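A Friday at the Gunell workshop in Saltville

Gunell opens its repair and training workshop to visitors twice a year, and I went along on the Friday of the June one. The building is on the Chukwu side of town, next to a tile warehouse, and parking is easy if you get there before nine.

Jintana Hemmin, who has managed the place for 8 years, took our group through. She started in the intake room, where office computers come in on pallets from schools and county offices. Gunell handles 600 of them in a good month. Each one gets a paper tag and a shelf number, and nothing moves on until the tag is signed.

The bench room was the part I had come for. Desktops are opened there and the parts checked one at a time – power supply first, then the board, then memory and drives.
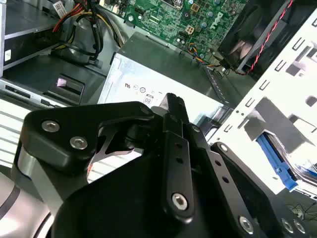
A Dell board and its power supply in the open case.

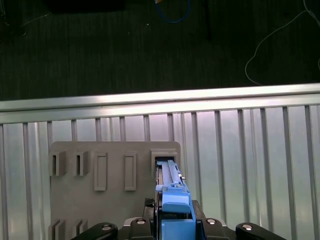
Hemmin told us that new people spend their first 3 weeks mostly on plugs. Bent pins are the most common damage they see, and a good share of it comes from earlier repairs. She would like to cut the training to 2 weeks but has not found a way to do it.

After the bench room we saw the test racks, which were loud, and the packing area, which was closed for lunch. The small shop by the exit sells refurbished desktops with a one-year warranty. I bought a keyboard.

Coffee was provided by Brusov, the bakery across the road, and the cinnamon rolls were gone by eleven. The tour is free but you need to sign up ahead of time, and the afternoon groups are smaller. Wear closed shoes – they do check at the door.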